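Marking out a table for a sorting day

When I took over the seed swap at Faluvstead from Oi-ling Yau, she gave me one piece of advice: tape the tables first. I ignored her and spent the whole afternoon telling people which pile was beans. So now I tape. It's cheap, it peels up easily and you can do it with a cup of tea on the go.

You'll want blue painter's tape, a roll of brown kraft paper if you're covering the table, scissors and a tape measure (or a bit of string, I'm not fussy).
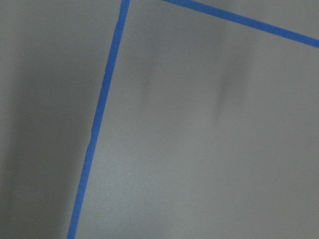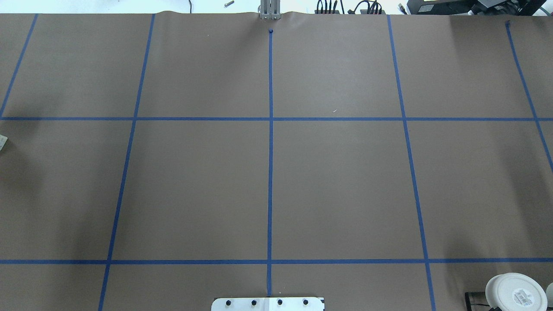 Blue tape on grey and on brown paper. Both show up nicely!

Start with the paper, if you're using it. Roll it out, smooth it from the middle and stick down the corners underneath. My table is 131 cm long, so I cut a bit over and fold the extra under the ends.

Next, the long lines. Pull off more tape than you think you need, stick one end down, walk it across the table and only then press it flat. If you press as you go it wanders – mine always does. Torn ends look a bit ragged, so snip them if that sort of thing bothers you.

Now put the cross lines in. I do the middle one first and work outwards, which means any wonkiness ends up at the sides. Don't make the boxes too small! I tried 8 cm ones for the onion sets and they spilled into the garlic within minutes. Big boxes, always.

Leave at least a couple of them empty when you lay things out. Somebody will turn up with a carrier bag of mystery squash seeds and you'll be glad of the room.

You can write straight on the paper with a marker, but on a bare table put your labels on the tape itself. Ziad Harb uses pencil on his and then can't read it, so go for something dark.

To clear up, peel the tape back slowly and low to the surface. The paper I fold up and keep for June, when we do it all again with seedlings.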